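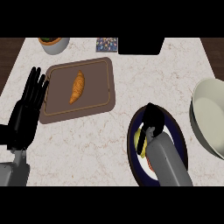
Clekdale, June

G'day, and thanks for clicking through to the page most people skip. I'm Hildegard Wendt, and I run Budance with my business partner Khrystyna Fedoruk. We write the working rules for two-armed robots that handle food and crockery in kitchens, and then we test people's machines against those rules, mostly in simulation and then on a bench out the back.

That's the short version. The long version has more arguing in it.

How we got going

I spent years as a food safety auditor, driving between bakeries, school canteens and one very cold fish processor. Khrystyna was writing motion software for packing lines. We met at a standards meeting where the two of us disagreed, for most of an afternoon, over what counts as a clean surface once a robot has leaned on it. We kept arguing in the car park and then by email, and by the end of that winter we had a shared document with 17 rules in it. We called it the Kravchuk list, after the street Khrystyna was living on, and the name stuck even though she's moved twice.

The list is still the heart of what we do. It's had plenty of additions (and a few rules chucked out, more on that below), but the original 17 are up on the workshop wall with all the pencil marks on them.

What we care about

There are good, thick safety standards for keeping people from getting hurt by machinery, and we don't try to rewrite those. If you're putting an arm in a kitchen you need to have that side sorted before you ring us. Our patch is the everyday conduct of the thing. Where does the spare hand wait? Which item gets touched first? What happens to a pastry on a board when the other arm is busy over a plate?

That last one is a sore point with me. Take the bench scene we use on this page, with the croissant on its board, one hand up and open beside it and the other closed around something yellow over the plate. Every new client looks straight at the busy hand. I look at the one that isn't holding anything! An idle hand has to be somewhere, and our rule is that it waits open, in plain view, fingers clear of the food. If it can't do that where it is, it backs off until it can.

A few more from the list, so you get the flavour:

Raw, cooked and ready-to-eat are three separate jobs. A hand that's going from one to another gets washed or changed in between, and the software has to know which has happened.

One arm over a plate at a time. If the second is needed to steady the rim, it comes in from its own side and never crosses over.

Leave the middle of the bench clear. Arms pass through there, and so do people's elbows.

Don't let go until the item is supported. It sounds too obvious to write down, and it's the rule we fail people on most.

Anything on the bench that isn't part of the job – a pot of herbs, somebody's book – is still an obstacle and has to be in the map. Kitchens are lived in. We won't test on a bare bench, because no cook I've ever met has worked on one.

How a test runs

We start in simulation, in a setup we call Tirkik. Khrystyna built the first one over a long weekend and has been rebuilding it ever since. Each robot gets 100 runs of the same task, with the bench shuffled about a bit every time: the bowl comes in closer, the board gets turned, the plate ends up nearer the edge. To move on to the real bench a robot needs 90 clean runs, and "clean" means no rule broken, even if the food got where it was going. We've had machines plate everything beautifully and still come up short, and yes, those are awkward phone calls.

Simulation has its limits and we're upfront about them. A rendered croissant doesn't shed flakes all over your marble. A real one does, and the flakes get into the finger joints, and then you've got a cleaning problem that never showed up on screen. So a simulation pass gets you a letter saying precisely that and no more. The full Budance report only comes after bench work with real food.

You'll get every run back, good and bad, with our notes. The notes are long. Khrystyna writes hers in a very tidy table and I write mine the way I talk, so apologies in advance.

Things we got wrong

We used to insist on the same grip force for all soft foods. It was a silly rule and a bakery customer told us so, quite firmly, with a tray of squashed buns to back it up. It's gone. Now we ask the maker to state a limit for each food and we test to that.

We also had a rule that an arm should freeze whenever a person reached across the bench. Freezing is fine if the arm's at rest. If it's holding a full bowl at an angle, you'd much rather it set the bowl down first, provided there's room to do that safely. We spent ages on the new wording and I'm still not in love with it. Suggestions welcome.

The workshop library has grown to 765 logged incidents, near misses included, from our own bench and from customers who've agreed to share. Most are dull. We read them anyway, and rule changes come out of that pile far more often than out of meetings.

Who we work with

Arm and hand makers, catering firms, a couple of TAFE cookery departments, and the odd keen person with a robot in the garage. We don't sell robots and we don't take a commission from anyone who does. If your kitchen would be better off with another pair of human hands, we'll say so, and we've said it more than once.

Come and see us

Friday is visitors' day at the Clekdale workshop. Morning tea is at half past ten and you're welcome to bring a tricky item for the bench; somebody turned up with a pavlova last year and we learnt a great deal. Closed shoes, please, and tie long hair back. If you'd like a copy of the Kravchuk list, just ask either of us at the door or drop us a line through the contact form. It's free, and we'd love to hear which rules you reckon are rubbish.

Hildegard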